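So I finally caved and bought the Toft controller, the one Dremari put out for people who are sick of stick drift. I've had it since November and I've played Vosero on it pretty much every night, so I reckon I've got a fair idea of it by now.

The sticks are gorgeous. Smooth, quiet, and the dead zone is tiny once you've had a play with the settings (the default is way too big, change it straight away!). Triggers are a bit stiff for racing games but I've got used to them.

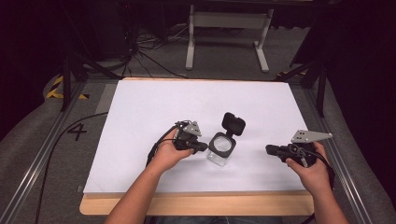 Battery is the let-down. I get two long sessions out of it, maybe a bit more with the rumble off, and the charging light is the same colour as the pairing light, which drives me mad at 11 at night. The rear buttons are also right where my ring fingers want to sit, so I kept opening the map mid-fight.

Would I buy it again? Yeah, but on sale. $200 is a lot.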